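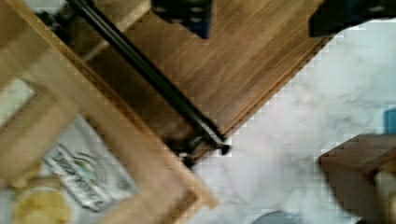 White package and pale wood

I promised in the last newsletter that I'd get to the county seat fight, and then I spent most of the summer reading about the county seat fight, so you're going to hear about it at length. Get a coffee.

If you grew up anywhere near Horia County you know the short version. Busdale has the courthouse, Tinside thinks it should have had the courthouse, and every few years somebody brings it up at a high school football game. What I didn't know was how long the thing dragged on, or how much of it was about a bridge.

When the county was laid out after the Civil War there wasn't much in it. The first commissioners met in the back of a feed store in Tinside, which had the stage road and the only hotel. They kept the deed books in a trunk. I'd always pictured a grand old clerk's office with a counter and a bell (blame the movies), but the minutes are very plain on this: a trunk, one lock, and the clerk took it home with him at night. He billed the county for the use of his wagon.

Then the railroad surveyors came through and picked the north side of the Dogar River, and that was the start of the trouble. Busdale was on the north side. Before the railroad it had a mill and a few houses. Within two years it had a depot, a lumber yard, two churches and a newspaper that did nothing all week except insult Tinside. I read a whole reel of it on microfilm and I have to say the insults are terrific! One editorial calls the Tinside hotel "a place where a man may lie down and be eaten." Tinside had its own paper by then, and gave as good as it got.

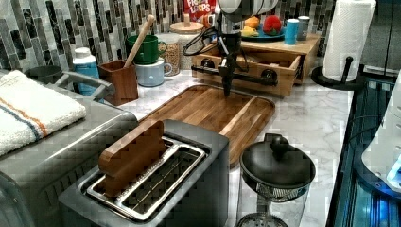

Last updated: September 21, 2022

So, the bridge. Under state law at the time you could move a county seat by a vote, but first you had to get a petition up, and the petition had to show that the new place was easier for people to reach. Tinside's argument was simple: there was no bridge over the Dogar, most of the farms were on the south side, and nobody was going to take a ferry in flood season to pay their taxes. It was a good argument. Busdale's answer was to build a bridge. The merchants there put up $1000, the railroad let them have timbers on credit, and they had it standing by the following spring.

It was a terrible bridge. The commissioners sent a man to look at it and his report is a page and a half of very careful handwriting that comes down to "one wagon at a time, and walk the horses." But it was a bridge, and the petition went through, and the election was set for May.

I love reading old election material and this one is a treat. Both towns had bands out. Both towns gave away food - Busdale roasted an ox, and Tinside put on a fish supper that the Busdale paper claimed had made people ill. There were handbills promising that land would double in value, and other handbills promising that taxes would. A group of Tinside farmers offered 100 acres to the county free and clear if the courthouse stayed where it was (where it wasn't, really, given that it was still the back of a feed store).

When the returns came in there were 3754 ballots, and here's the problem. The state census from the year before doesn't show anything like that many grown men in the county. I checked it twice, with the precinct sheets next to me, and I can't make it come out. Both sides seem to have had help. The Busdale depot precinct voted very heavily, and the railroad had work crews camped there that week. The Tinside side isn't any cleaner. One of its poll books has a long run of names in alphabetical order, all in the same hand, as if the whole line had sorted itself before walking in.

Busdale won by 100 votes on the nose. Tinside went to court, naturally, and the judge (who boarded in Busdale when court was sitting, make of that what you like) threw it out on the grounds that if he tossed the bad ballots from both towns he'd have nothing left to count.

And then there's the part everyone tells, the midnight raid. The way I heard it as a kid, a gang of Busdale men rode across the bridge in the dark with guns and stole the county records. I was looking forward to this bit. The commissioners' minutes have it happening in the middle of the morning, and the only expense listed is a receipt for hauling. The clerk seems to have driven the trunk over himself. He billed for the wagon again.

I did find one letter, from a woman in Tinside to her sister back east, that mentions "shouting on the road" that day and a broken window at the hotel. So maybe there was a little something to it. The letter is in the library's vertical file under Hotels, if you want to see it, and the handwriting gets easier after the first page.

The bridge went out in high water a few years later and the county paid for an iron one. The stone footings on the Tinside bank are from that second bridge. The historical marker says they're from the first, and I've written to the county about it.

Next time I'd like to do the school districts, which were nearly as bad. If anyone has family papers from the south side of the river, or a copy of the Tinside handbill with the fish on it, please get in touch. I'm happy to come to you and scan things at your table.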